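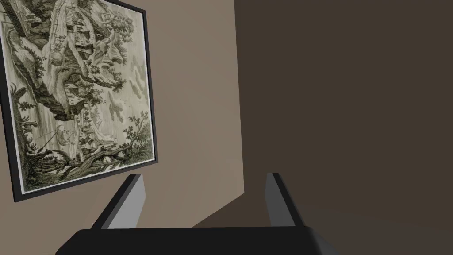
Open day at Cidier's robot lab in Wistlow. Five of us on the morning tour, plus a toddler who asked the best questions.

Elaine Vieira ran the simulator demo. The robot lives in a rendered house and practises there before they let it near real crockery. The house has better art than mine – a great engraving of a treehouse village, with a sailing ship down in the corner.

You get three minutes on the controls. I spent all of mine driving at a wall. Declan Rudd, next in the queue, called it "a considered approach".

Apparently the thing can get through up to 577 practice runs overnight. I asked what it does on Sunday. Same again, said Elaine.

The real arm is called Zonda. It handed me a sponge. I said thank you, then looked round to see who'd heard. Declan had.

Tea was 24 paper cups and one teaspoon, no automation in sight. Next one's in June and I've put my name down – I want another go at that wall.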